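Skarley hand, five weeks in

So I finally have enough hours on the Skarley hand to say something useful about it! I paid $2,215 for mine, cable and mounting plate included, and I've been swapping back and forth between it and my old Uvach two-finger gripper the whole time (my wrist is sore from the hex key, thanks for asking).

Setup took me an evening. The plate lined up fine, but the manual skips the part where you have to home the thumb before the fingers, and if you don't, the whole thing just sulks and blinks at you. Deepak Joshi's forum post got me through that one. After that I went straight to sorting, fruits in one basket and office supplies in the other, with the labels handwritten on paper like always.

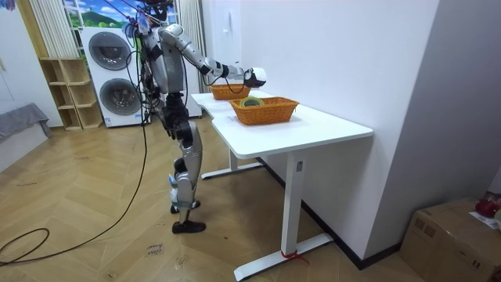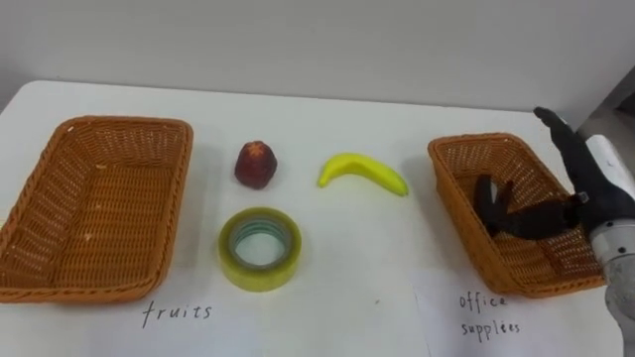

Two woven baskets, one white table.
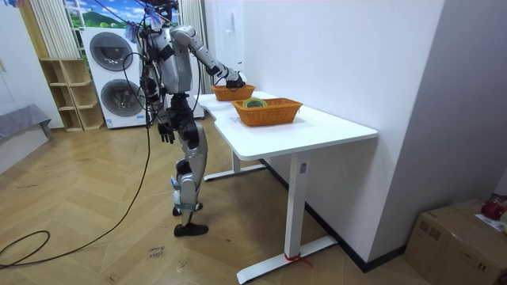
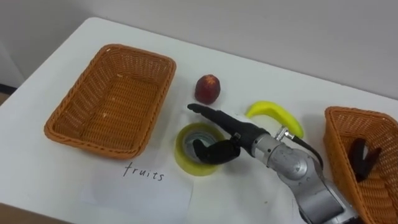
Tape is what I cared about most. With the Uvach I have to come in dead straight over a roll or it skates off across the desk, and with the Skarley I can be pretty sloppy about the angle and still get a finger into the core. Bananas, also good! Small round stuff is where it loses points. The Uvach pinches and goes, but the Skarley wants to wrap, and you sit there waiting for all those knuckles to make up their minds.

The software is okay. I like the grip presets, I don't like that they reset after an update (happened to me 2 times), and Hertta Heiskanen says the same about hers. Support answered in a day and was nice about it.

Four stars from me. If you only move boxes, keep your two-finger and save the money. I'm trying the softer fingertips next, once they're back in stock.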